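Jitenley's first demos only exist on cassette. Torben Thiele kept 19 of them in a shoebox, and I transferred the lot in December. These are the steps I ended up with after getting the first few wrong.

## What you need

- A cassette deck with line outputs. I used an old Brinkmann two-head deck. A portable player with a headphone jack will work, but expect more hiss.
- An audio interface with two line inputs.
- A stereo RCA cable with whatever plugs your interface takes.
- Recording software. Anything that can record stereo WAV is fine.
- Isopropyl alcohol, cotton swabs and a lint-free cloth.

Set aside an evening for every four tapes. Transfers run in real time and there is no safe way to hurry them.

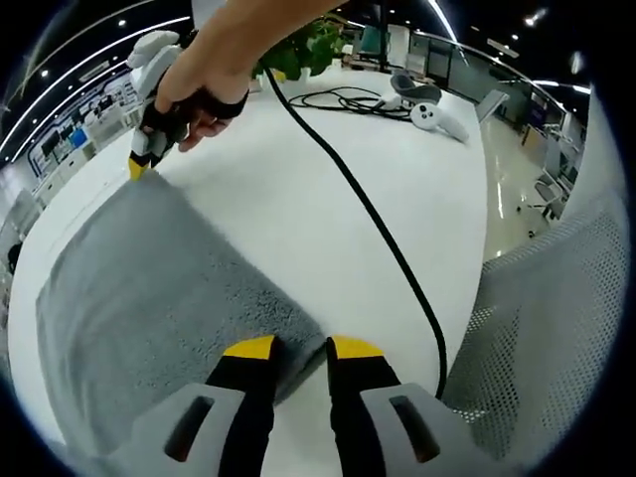 *Gray cloth on the white table.*

## 1. Clean the deck

Unplug it and open the door. Wet a swab with alcohol and wipe the heads, then the metal capstan. Use a fresh swab when the old one turns brown. For the rubber pinch roller, use a slightly damp cloth with water, as alcohol can dry out old rubber. Leave the door open for 10 minutes before you load a tape.

Clean again after every third or fourth cassette. Cheap tapes shed a lot.

## 2. Check and wind each tape

Look at the felt pad behind the tape opening. If it has fallen off, move the reels into a donor shell before playing anything. The screw-together kind is easiest.

Fast forward to the end, then rewind. This evens out the tension. If the reels drag, stop and turn them by hand with a pencil.

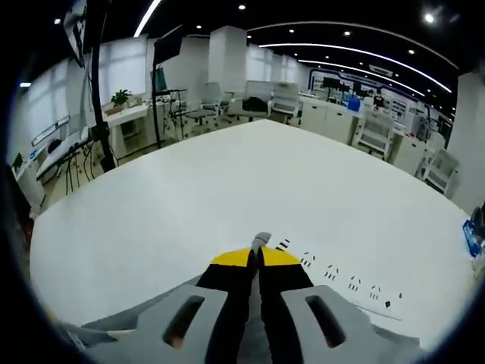
Write down what is on the label before you start, even if you think it's wrong. Two of ours said "Hondport rehearsal" and turned out to be the same night from two different machines - the second one had a much better drum sound.

## 3. Set the azimuth

Most decks have a small screw beside the head that changes its angle. Play a tape, switch your software to mono and listen to the cymbals. Turn the screw a tiny amount each way until the high end is brightest. Do this for every tape. Ours came from at least three recorders and no two lined up.

Mark the original screw position with a dot of nail polish first.

## 4. Set the level and record

Find the loudest song and set the input so peaks stay near -6 dB. Record at 24-bit, 48 kHz. Leave Dolby off unless the label says it was used. You can always try it on a second pass.
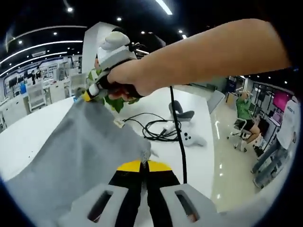
Record each side as one long file and don't stop between songs. Willy Coppens counts in most of the early material, and on my first attempt I chopped half of those counts off by pausing the recording.

## 5. Split and name the files

Keep the full side untouched and work on a copy. Cut between songs, leaving a second or two of room at each end. I name files like this:

`tape07_sideA_03_butance.wav`

"Butance" is a song title. If you don't know a title, use the first words sung.

## 6. Clean up lightly

Cut the rumble below 30 Hz and fix any loud clicks by hand. Go easy on noise reduction. Too much makes voices sound like they're underwater, and hiss bothers people less than you'd think.

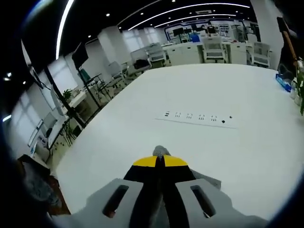 ## Storing the tapes

Rewind fully and store them upright in their cases, away from speakers and radiators. Keep two copies of the WAV files on separate drives. Send MP3s to the band - Till Hamann plays his in the van and can't tell the difference.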